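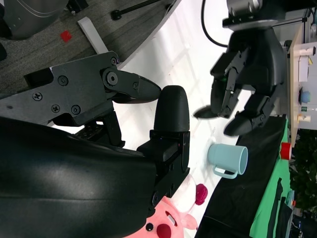

Plamora two-arm table kit – first go

Quick one this time, deadline was yesterday and I've still got the diary page to do. The Plamora kit turned up from Vuklow just after the last issue went out and we've had it on the bench since. Several of you asked when the loan list opens. End of this item, don't skip.

So what do you get. Two arms, a gripper on each, a camera at each wrist plus one looking down from the head, the cabling, and a box of spare fingertips. No table. You supply the table. Ours is the white one from the back, and I'd say go for something less shiny if you've got the choice – the head camera picks up every ceiling light in it and I spent most of one evening moving lamps about.

Price is 2000 for the arms and grippers, and another 2000 if you want the cameras and the year of support. Delivery 50 on top. Montserrat Mendoza reckons the support is worth having for the first year and then you drop it. I'm less sure. We rang twice, got a proper person once. Nice chap, knew his stuff, but once.

Setup took us nearly 2 days. Most of that was us being slow and one bit was the manual, which has the left and right wrist cables swapped in the drawing. Vuklow know. Corrected sheet due in June, until then go by the labels on the cables and ignore the picture.

Grippers are the good part. Fingers are printed, flat plates and ordinary cross-head screws, so if you snap a tip you can swap it with the screwdriver in your kitchen drawer. Ermira Radonjić had one off and back on while I was still looking for the page. The rounded tips are kind to soft things, we've been using plush and a mug as the standard test since the Haten review and I saw no reason to change. Plush is easy for it. Squashy, forgiving, comes up from nearly any angle. The mug is where it earns its money or doesn't. Upright, fine. On its side is much harder, you have to come in low and the housing wants to hit the table before the fingers are anywhere near the handle. There is a knack to it but I wouldn't hand it to a beginner on day one. 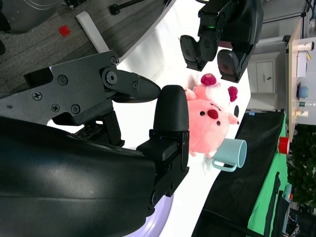

Both grippers in on the pink plush, mug over on its side. Plamora kit, near arm's wrist camera.

Wrist view, by the way, comes up turned on its side out of the box. There's a setting. It's buried in the third menu along and called "mount", not "rotate", so that's ten minutes I won't get back. The picture is good and sharp close up. The trouble is how much of it is gripper. The black housing fills a big corner and you end up leaning your head to see round it, which obviously does nothing at all. Ermira worked mostly off the head camera and only switched for the last little bit. I did it the other way round and was slower.

Two arms at once – lovely idea, takes practise. They will happily get in each other's way and the software lets them. There's supposed to be a soft stop and we did get it to kick in, but late, with a fair old clack first.

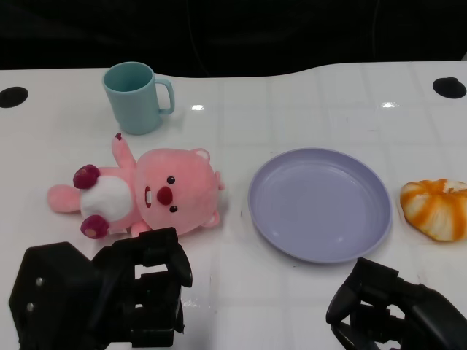
I'd want that stop coming in a good bit sooner before I let the Saturday-club age group loose on it. Asked Vuklow, they said it can be changed in the settings file. Haven't tried yet.

Compared with the Haten: Haten is quieter and the manual is miles better, but spares take forever and you have to send the whole wrist back for a broken finger. If you mostly want to show people what an arm does, Haten. If you want to muck about, break things and fix them the same evening, this one. The Palacios kit I can't compare, it went back before I got a turn (yes I am still cross).

Niggles, no order. Cables a bit short for a wide table. Status lights are tiny. Power brick hums. The carry case is sold seperately and the arms don't go in it with the grippers on.

Would I buy it? The arms, yes. The camera bundle, ask me after June.

Loan list opens 2022-05-19, one name per household, replies to Montserrat and please not to me. Bring your own table.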